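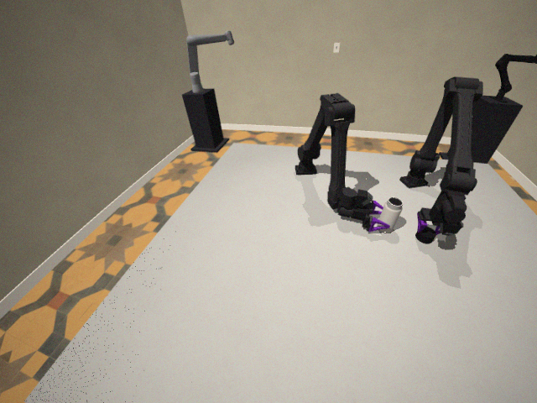

Subject: Re: [valley-bread] Starter gone sluggish after moving house

Hello all,

I've been meaning to answer this for days, and then the oven needed cleaning and you know how it goes. Welcome to the list, by the way! I don't think we've heard from you before, and it's a lovely question to begin with.

> We moved up to Skama in September and my rye starter has been
> sulking ever since. At home it doubled in four hours, now it
> barely gets halfway by bedtime. Same flour, same jar, same
> spoon even. Is it the altitude? Should I throw it out and
> begin again? I've had it for years and would hate to.

Please don't throw it out! I had something very like this when we left Akuvis for the hills, and I fretted over that jar like a sick kitten. My first thought was altitude too, but our kitchen sits at 2,187 feet, and from everything I've read (and everything I've baked) thinner air tends to make dough rise faster if it does anything at all. So I'd look elsewhere first.

What I'd look at is your water and your kitchen. Does the water smell a bit like a swimming pool when you run the tap? Ours did. I started filling a pitcher the night before and leaving it on the counter with a cloth over it, and the starter seemed happier within the week. That doesn't work everywhere, mind you, as some towns treat the water with something that won't drift off overnight, so you might buy one jug of spring water and try that before you go to any trouble. The other thing is plain old temperature. Houses up here cool off quickly once the sun goes, and a jar that sat at 75 degrees in your old kitchen may be sitting at 66 now. Mine lives on top of the refrigerator, toward the back, next to the birthday candles.

As for feeding, I'd go down to a small spoonful of the old starter, then 50 grams of rye and 50 of water, a little warmer than your hand, twice a day for four days. It will look like nothing much at first – mine smelled of nail polish remover on the second day and I nearly gave up – but keep going. I use the dark rye from Virk and find it livelier than the Rosex, though I know there are people on this list who feel just the other way, and I've eaten their bread and can't argue.

If you're still stuck after that, write again and tell us how it smells and whether you keep the lid on tight. I also have some of mine dried in an envelope and would be glad to mail you a spoonful.

Oh, and does anyone still have the caraway loaf recipe from last winter, the one with the potato water? I've lost my copy.

Warmly, from a floury kitchen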